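The Lostach Letter
Friday, August 16, 2024

Is the old office tower worth fixing up? I have my doubts

Every summer the same question lands in my inbox, and this July it came from more of you than usual. Somebody's workplace clears out a closet, a stack of retired desktop towers goes for next to nothing, and a reader wants to know whether one of them can be turned into a decent home computer with a few cheap parts. The videos all say yes. I've watched plenty of those videos and I notice they tend to end right after the machine turns on for the first time.

Marwa Chraibi, who runs the Saturday repair table at Saber Hall, is more hopeful than I am, and she has taken apart a lot more computers. Her view is that an old business desktop is the best thing a beginner can learn on. The cases open without much of a fight, the drives often sit in plastic carriers that unclip, and the parts inside are large enough to see without a magnifier. I'll give her all of that. Learning on one is a fine use of an afternoon. Saving money with one is a separate claim, and that's the one I keep poking at.

Start with the processor. The usual advice is to buy the fastest used chip that fits the socket and swap it in. Fine, but "fits the socket" covers less than people think. A chip can drop neatly into place and still not be supported by the board, and the big makers' boards can be fussy about it. Look up the exact model of your computer before you pay for anything. If the only proof you can find that the chip works is one forum post with no replies, I would keep my money. 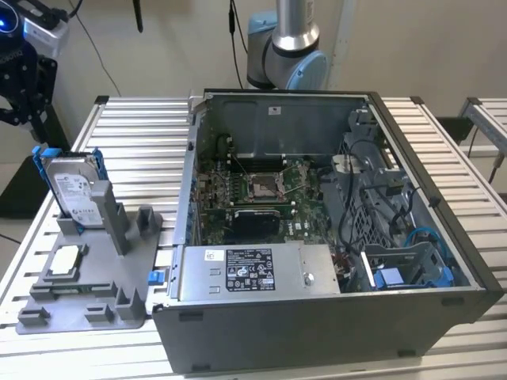

Then there's the power supply. Standard sizes are standard until you meet an office machine, where the box may be an unusual shape and the plug that feeds the board may not match what the store sells. Readers who want to add a graphics card find this out late. Read the label on the supply you have, write down what it says, and compare it with what the card asks for. Adapters exist. I don't love adapters.

Storage is where I come closest to agreeing with the cheerful crowd. Moving from an old hard drive to a solid state drive makes a difference you can feel, and it's an easy job. My complaint is with people who keep the old drive in service for family photos because it "still works." A used drive with an unknown past is a fine place for a second copy of something. As the only copy, no thank you.

On memory, check what kind your board takes and how many slots it has before you order. Mixed sticks sometimes run happily together and sometimes don't, and the seller will not be the one sitting up at midnight trying them in different orders.

A word about kits. Two of you asked about the Flenetti refresh bundle, which has thermal paste, a set of screwdrivers, a wrist strap and a booklet. I bought one. The paste is paste. The screwdrivers are soft at the tip, and the booklet spends 13 pages on dust. The Trustus set costs less and leaves out the booklet, and I'd pick that one if you own no tools at all. If you already have a decent Phillips driver you need neither.

If you do go ahead, unplug the machine first, lay the tower on its side on a table with good light, and take a photo of the cables before you pull any of them. Handle the processor by its edges. Never open the power supply itself, whatever the video says. Keep the screws in a cup.

Marwa wants me to add that her table has a shelf of donated parts, free to anyone who stays long enough to fit them. She logged 261 visits there last year. I asked how many of those computers are still in daily use and she said she'd have to get back to me. I'll print the number when I have it.

Got a refurbished tower that has held up for more than 2 years? Write and tell me what you spent on it, all of it, including the parts that didn't fit.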